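Visits | Notes | Archive | Contact

Filed under: Open days and site visits

Open day at the Wovstead robotics workshop

I went to the Wovstead open day in June with two people from our packaging line. We had signed up for the afternoon slot, which was limited to 30 visitors. The group was split in two at the door. Half went down to the machine shop first and the rest of us took the stairs to the manipulation room.

Our guide was Marlene MacDonald. She gave a short talk in the corridor, mostly on how the workshop is paid for. Part of the money comes from Kubiak, a parts distributor that wants to know whether mixed small items can be picked without a custom fixture for each one. The rest is from a training grant that runs out next year.

The setup upstairs is two arms at one table, facing each other, each with a two-finger gripper. The work is picking orange toy building blocks out of a blue tray. MacDonald said they chose blocks because they are cheap, they come in awkward shapes, and nobody minds if one gets dropped. The staff call the task Grivlow, after the street the first lab was on. 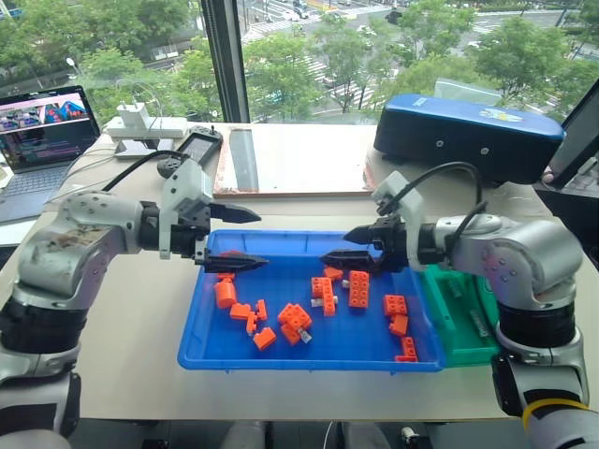 The software keeps a log of every attempt. By the morning of our visit the log for this task stood at 1,637 picks, and 268 of those had been marked as failures. The most common failure is closing on two pieces at once. Next is a piece lying against the rim, where the fingers can't get down on both sides of it. I asked if a suction cup would do better and was told they had tried one. The studs on top of the blocks leak air, and the smaller pieces don't have enough flat surface.

I also asked about cycle time. The figure they gave was around 34 seconds for a pick with both arms taking turns, and slower if the arms have to share one end of the tray. That is far too slow for our line, and MacDonald said so before I did. They have put no effort into speed so far. The arms wait for each other more than they need to, and the waiting is set by hand.

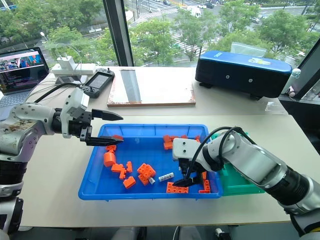

Skallberg wanted to know why there were two arms at all, if one had to wait while the other worked, and said a single faster arm would be easier to justify to a plant manager. MacDonald agreed that for plain picking it would. The second arm is there for the next stage, where one gripper holds a piece and the other takes something off it.

We finished in the machine shop, where there was coffee and a table of worn gripper fingers you could handle. Parking is behind the building and the entrance is on the side street. The next open day has not been announced yet.

Last updated: November 28, 2023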